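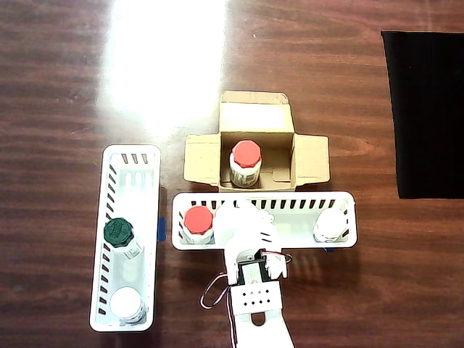 仕分け課題の作業台。ボトル5本、白いかご2つ、段ボール箱。

Zellellの卓上アームキットを学内ロボットサークルで一学期使った。用途は学生プロジェクト「箱詰め・仕分け」で、かごのボトルを把持して段ボール箱へ移す動作を模倣学習で獲得させるものである。以下は組立、配線、把持性能、教材としての適性についての評価である。性能の数値は当サークルの条件で得たもので、他の環境での再現は保証しない。

■ 使用条件
班は4名。機構をAsanka Munshi、配線とファームウェアをFarzana Uddin、学習側をHuệ Nông、記録と本稿を筆者(Shahnaz Kanagaratnam)が担当した。使用期間は10月からの学期内で、活動時間は放課後のみ。アームは木製天板のテーブルの手前側に置き、奥にふたを開いた箱、左と中央に白いプラスチックのかごを配置した。左のかごは縦向き、中央のかごは横向きで箱の手前に接している。対象物は白いボトルで、キャップの色は赤、緑、白の三種とした。

■ 組立
構造部品は白い板材とブラケットが主体で、サーボは黒い筐体のものをブラケットに抱かせて固定する。ベース側の板には小穴が格子状に並んでおり、ケーブル留めや追加部品の位置決めに流用できた。説明書の図は線が細く、ブラケットの表裏が判別しにくい。当班では一か所を逆向きに組み、肘関節の可動範囲が設計値より狭いまま二回の活動を消費した。組み直しには先端側をすべて外す必要がある。初めて扱う班には、サーボの原点合わせを仮組みの段階で済ませることを勧める。

ねじの精度は良好。締付トルクの指定はなく、樹脂側のねじ山を一つ傷めた。予備ねじは付属するが、長さの異なる二種が同じ袋に入っている。

■ 配線
配線は本製品で最も評価の低い項目である。赤と白のケーブルはサーボの左右に輪を描くように出る。余長が大きく、手首を回すとかごの縁に触れることがある。結束バンドで短くまとめると、今度は可動端で突っ張る。最終的に、手首を両端まで回した状態で余長を決め、中間の一点だけで留める方法に落ち着いた。コネクタの抜け止めは弱く、学期中の通信断のうち原因を特定できたものは、すべてコネクタの緩みであった。

■ 把持
グリッパは二指。キャップ部を上から挟む把持と、胴を横から挟む把持の両方を試した。立てたボトルに対しては胴の把持が安定する。問題は横倒しのボトルで、かごの壁と指先が干渉し、進入角が限られる。かごの中で二本が並ぶと条件はさらに厳しくなる。

最終版の方策での試行は72回。内訳を次に示す。

立てたボトル:36回中、失敗4回
横倒しのボトル:36回中、失敗9回

横倒しの失敗は、その多くが指先とかごの縁の接触によるものであった。残りは把持後の滑りである。指先に滑り止めを貼ると滑りは減るが、指の厚みが増し、進入できる隙間が狭くなる。貼る範囲を先端の内側に限ったものを最終仕様とした。

■ ソフトウェアと学習
遠隔操作による記録機能は標準で含まれる。記録の開始と停止に別々のコマンドを要し、操作者が一人の場合は手が足りない。Huệがフットスイッチ対応の小さなスクリプトを書き、以後は一人で記録できるようになった。

学習にはPlumeoを用いた。Zellellの記録形式はそのまま読み込めず、関節角の単位と時刻の基準を変換する必要がある。変換自体は単純だが、説明書に記載がない。初回の学習結果で手首だけが常に過大に動いたのは、単位の取り違えが原因であった。

画像入力で最も影響が大きかったのは天板の光沢である。天井灯が写り込むと天板の一部が白く飛ぶ。白いボトルとの境界が不明瞭になり、方策は反射部分の近くで停止しやすい。夕方以降は照明条件が安定するため、記録と評価はいずれも19時以降にそろえた。つや消しの敷物を全面に敷く案も検討したが、かごが滑りやすくなるため見送った。

配置の再現性も軽視できない。かごの位置がずれると横倒しの条件で失敗が増える。青いテープをかごの位置の基準に用い、試行ごとに戻した。

■ 他製品との比較
前年度の班はRasanceのアームを使用していた。剛性と繰り返し精度はRasanceが上である。ただし関節部が密閉構造で、学生が分解して原因を追うことは難しい。Zellellは構造が露出しており、サーボ1個の交換が7分で済んだ。故障の切り分けを学習内容に含めるのであれば、こちらを選ぶ理由になる。可搬重量はRasanceに及ばず、中身の入ったボトルを扱う課題には向かない。

顧問のMakis Ververidis先生からは、評価の前にバックラッシュを測定するよう指摘を受けた。測定の結果、肩関節のがたが手首より大きく、アームを伸ばした姿勢での位置誤差に直接現れていた。箱をアームに近づけるほうが、方策を再学習するより効果があった。

■ 評価
組立:良。図面の改善を望む。
配線:不可に近い可。余長の処理を各班に委ねている点は減点とした。
把持:立てた対象は良、横倒しは可。
ソフトウェア:可。記録形式の文書化が必要。
保守性:優。
教材適性:良。ただし初回の活動に配線の点検手順を組み込むこと。

来学期はChowdhury杯の規定に合わせ、箱の位置を試行ごとに変える条件で再評価する。肩関節のサーボは上位品への交換を予定しているが、ブラケットの穴位置が合うかどうかは未確認である。

関連記事
・Rasanceアーム 一年使用後の分解点検
・Plumeoへのデータ変換手順(関節角の単位について)
・Chowdhury杯 箱詰め部門の規定メモ
・二指グリッパの滑り止め材比較
・サーボの原点合わせ:仮組みでの手順

最終更新:10月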